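Flesen Shop Systems
Equipment > Picking and sorting > Pliltesar 5 bin-picking package

Pliltesar 5
Mixed-bin picking package for shops that have run out of people who like sorting

Status: available to order, August 2025
Lead time: 9 weeks
Sold as: software, gripper, mounting kit, two days on site
Arm: yours, or we quote one

Overview

The Pliltesar 5 takes things out of a bin and puts them somewhere else. A nephew can do this. A nephew can also do it while eating a sandwich, and we have yet to beat the nephew on speed. What the Pliltesar does have is a willingness to start at 5 in the morning and no opinion about the radio.

We get asked most weeks whether a machine can finally do the boring jobs: emptying the returns bin, clearing the bench, sorting whatever got swept off the floor on the last shift. The answer depends a good deal on what is in your bin. If it is full of one part, facing every which way, you have had good options for years and we will happily point you at a cheaper one. If it holds a bit of everything, keep reading.

What it does well

Rigid items with a flat side or an obvious edge. Blocks, boxes, short cylinders, lidded containers. Items with a finger's width of space between them. Items lying away from the walls. It will learn a new object from a handful of tries, and it remembers it, which puts it ahead of several people on our own staff.

What it does less well

Anything crumpled and shiny. Foil, film, chip bags, blister packs. The gripper will go for them gamely and you should plan on a second attempt. Thin flat rings are also a trial, especially near a corner. Clear plastic we do not quote for at all. Please stop sending us clear plastic.

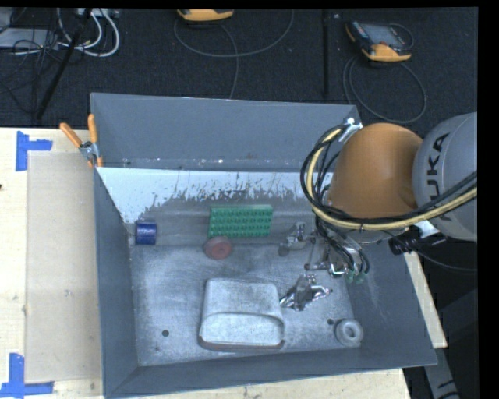

Mixed-item bin with a KUKA arm. The silver crumpled piece and the ring near the corner are the hard ones.

Bins

Any open-topped bin with sloping sides will do. Smooth metal is fine and so are scratches, dents and old paint. We recommend clamping it. A bin that slides gives the arm a new problem every cycle, and it had enough of those. Mark the position on the table with tape so the day shift can put it back after cleaning, and then tell the day shift what the tape is for.

In the box

Two-finger gripper with adapter plate
Hose and cable dressing kit
Controller, 330 mm wide, fits under a standard bench
5 spare fingertip pads
Printed manual, in a binder, because Kusum Kushwaha in support got tired of reading it aloud over the phone

Not in the box: arm, table, bin, fencing, patience.

Can it do housework?

We get this one at every trade show, usually from somebody holding a tote bag. No. Isabelle Sutherland, who runs our test bench, spent most of February trying to have it clear a kitchen counter for a customer who was serious about it and had a budget. It was very good with mugs. It was thorough with a dishcloth, in that it picked up the dishcloth and then would not let go of it. Laundry we did not attempt. If you want a machine for the home, buy a dishwasher. They have been excellent for decades and they do not need a safety assessment.

From a customer

"We put it on the returns bins in the spring. It gets through most of a bin and leaves us the weird stuff, and one of us walks over and does the weird stuff. I was told it would change my life. It has changed my mornings." Renu Rana, Joshi Reconditioning

Compatibility

Works with the Brultar conveyor controller, version 2 and later. For arms, send us the model plate and we will tell you yes, no, or "yes but you won't enjoy it."

Pricing and samples

By quote. Ship us one bin's worth of your worst mixed parts, packed however they normally arrive, and Vikas Sandhu will send back a video of the attempt with the failures left in. Samples are returned at your cost. Food items are not returned.

Related: Pliltesar 2 (single-part bins), spare pads, bench clamps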